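Home Research Publications People Contact

3.2 Where shared tools are kept

Siobhán Hegarty
2/25/18

Households in the Rirnlow study were asked where they kept the tools they used for small repairs, and who else in the home could find them.
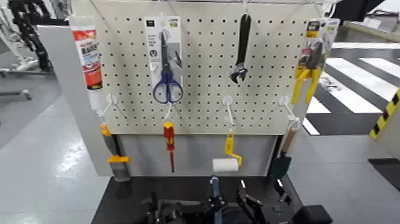 Most answers named more than one place. A kitchen drawer was the usual spot for anything needed in a hurry, while the garage or shed held items used a few times a year. In the 30 homes visited, 10 had a labelled place for tools of any kind. The rest relied on memory – usually one person's.

Hand tools on open display, as in Figure 2, were more common in homes where the garage also served as a workshop. People in these homes reported buying fewer duplicates. We did not check receipts, so this rests on what they told us in the November interviews.

Renters gave different answers. Several said they had been told not to put holes in the walls, and kept everything in a tub or a cupboard near the laundry. Troncoso's earlier work on storage in rented units found the same pattern, although the units in that study were smaller and had no outdoor space.

Figure 2. Hand tools hung on a white pegboard.

Borrowing between neighbours is covered in Section 4.

Last updated 3 months ago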